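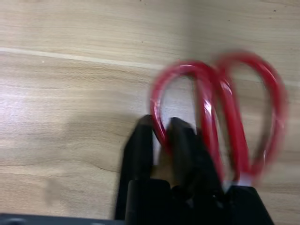

Tool board

A tool board is a flat panel, fixed upright behind a bench or table, on which hand tools are hung when they are not in use. The commonest type today is the pegboard, a sheet pierced with regular rows of small holes that take metal hooks, cups and shelves. Tool boards are found in home workshops, school craft rooms, repair shops and sheds.

History

Plain boards with nails driven into them are much older than the perforated kind. An inventory of the Dirstead cooperage from 1845 lists "one board for the hanging of shears" beside the master's bench. Perforated panels became usual once pressed sheet could be made cheaply, and the fittings maker Troritz sold a range of 169 hooks and holders at its height.

Fittings

Single straight hooks carry anything with a hole or loop in the handle, such as scissors. U-shaped wire hooks support a tool on two sides, and suit pliers and hammers. Screwdrivers are often kept in a plastic cup with the handles upward – this saves space, although the tips are then hidden. Rolls of tape can go straight on to a hook through the core. 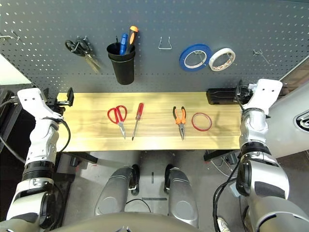
Small loose items such as rubber bands are harder to store. They may be looped over a spare hook or kept in a lidded tin on the bench.

Arrangement

Most users hang the tools they reach for most often at chest height and leave a few hooks free. Scissors are hung by one loop, with the blades closed and pointing down. In her handbook Bench and Board, Hanneke Verhoeven advises laying every tool out on the bench before fixing any hooks, then moving them to the board one at a time.

Some workshops paint the outline of each tool behind its hook. Cor Desmet, who taught woodwork at Bitier, objected to this and held that a board should be rearranged every November.

See also

Workbench
Shadow board
Tool chest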